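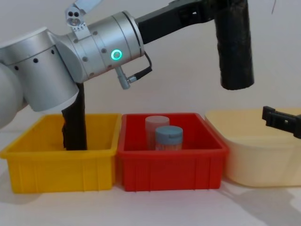
Farzana Jayasinghe wrote under the previous page that a chore isn't done when the arm lets go, it's done when a person doesn't have to go back and fix it, and that most sorting tests stop scoring one step too early. I agree with her, and the procedure below has been changed to match. It replaces the old bin test from October.

What the test answers

Can a two-arm station take over a small sorting chore from a person, in a pantry, a stockroom or a packing bench, without somebody standing next to it? The task is containers into bins. It is dull work and it has a clear finished state, so it makes a fair first test. If a station can't do this one unattended, there is little point in trying it on laundry or dishes.

What you need

– Three open-top bins of different colors. Yellow, red and cream are used on this page. They don't have to match in shape, and it is better if one doesn't.
– A table with a plain wall behind it.
– A mix of containers. Include something translucent, something with a screw lid, and something black. Avoid a set where every piece is the same height.
– A written rule for which container goes in which bin.
– A stopwatch and the Escobedo sheet, or any sheet with one line per attempt.

Setting up the bins

1. Put the bins in a row, long sides touching or nearly so. Gaps give the arm room that a real shelf won't give it.
2. Mark the front corners on the table with tape. Bins drift during a run as jaws and containers catch on the rims, and you need to know how far.
3. Run each gripper to the bottom of every bin it is supposed to serve, with nothing in the jaws. Watch the body of the gripper against the rim as well as the tips. Most contact happens there.
4. Check reach at both ends of the row. The outer bins are where one arm runs out of travel and the other has to take over. If neither arm can reach the far corner, shorten the row before you start.
5. Look at the cable loops at the wrist with the arm fully down. A loop that clears the bin when the arm is parked may not clear it at the bottom of a reach.

Loading

Place the containers by hand, upright, in the starting bin. Don't space them evenly. A person unloading a grocery bag leaves a tall bottle right behind a short jar, and the camera has to deal with one hiding part of the other. Translucent walls make this worse, as the edge of the front piece and the edge of the back piece can get read as one outline. If the station fails on this pair, note it and carry on. Do not slide them apart.

Running a trial

1. Start the timer when the arm first moves.
2. Let the arm pick, lift, carry and release. Keep your hands off the table.
3. At the lift, check that the container clears the rim with room to spare.
4. At the release, write down the height. Set down, dropped a short way, and dropped from above the rim are three different results. For an empty plastic jar they look the same afterward. For a full glass one they don't.
5. Stop the timer when the arm is back at rest.
6. Now do what Farzana asks for. Walk up to the bin as though you were going to use it. If you reach in to stand something up, turn it or move it, the attempt is scored as a fail.

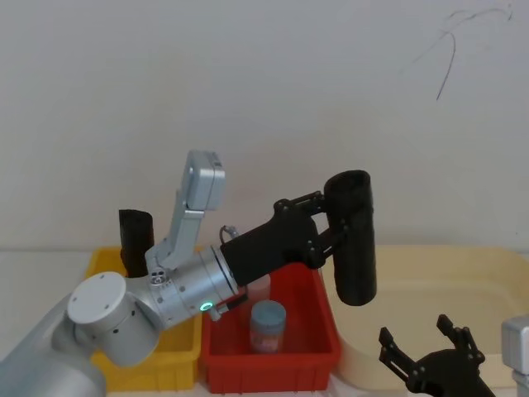
Fig. 2. Black cylinder held upright in the jaws over the red bin. Second gripper at lower right, fingers open.

Holding a cylinder by the side with parallel jaws is about the easiest grip there is, and it still goes wrong in two ways. The first is tilt. If the jaws close high or low of the balance point, the piece swings on the way over and comes down on its edge. The second is crowding. A bin that already has containers in it leaves less floor for each new one, and a wide gripper needs more floor than the thing it is holding. The last container into a bin is always a harder job than the first, so score the positions separately.

Black on black is a third problem, but it belongs to the camera. With dark jaws around a dark object, the software may not be able to tell whether the jaws are holding anything. Use jaw width as a check if your controller reports it. Telov does, under the gripper tab.

How many attempts

Do 100. Shorter runs flatter the machine. On our Wondotdale bench the first stretch went cleanly and we nearly wrote it up at that point. The full run ended with 6 attempts where the container reached the correct bin but was lying down or leaning, and 4 where it never arrived. Under the old rule only the second group counted as failures. Under the new one both do, and the result drops from 96 to 90.

Ninety out of a hundred sounds good until you put it in a kitchen. A person sorting the same containers while talking on the phone would expect to miss none. They would also notice a loose lid, which our station has no way of checking.

Using both arms

Leave this until one arm passes alone. Then give each arm its own bins and one shared bin in the middle. The rule we use is that an arm may not enter the shared bin until the other wrist is back over its own side. It's slow – the waiting arm spends much of the run doing nothing – but collisions at the rim are expensive, and two arms taking turns is closer to what Holtgate will accept on a bench with people nearby. If you want real overlap, plan on a separate round of testing for it.

Reading the result

Sort the fails by who has to fix them. A leaning jar is a few seconds for anyone. A container on the floor behind the table is a longer stop, and if it was glass, it's a cleanup. For a shop floor with a worker passing by, a station with only the first kind of fail may already be worth running. For a home it probably isn't, as the owner would spend as long supervising as sorting.

My present answer to the general question is that bins of rigid, dry, upright containers are close. Bags, produce and anything with a lid that has to be tightened are not, and this test says nothing about them.

Resetting

Put the bins back on the tape. Record the drift before you move them. Wipe the jaws. Shuffle the containers and load again, and don't let the same person load every run. People settle into a pattern quickly, and after a while you are testing the pattern.

Sheet revised July 2022. Older copies without the "touched by hand afterward" column should be thrown out.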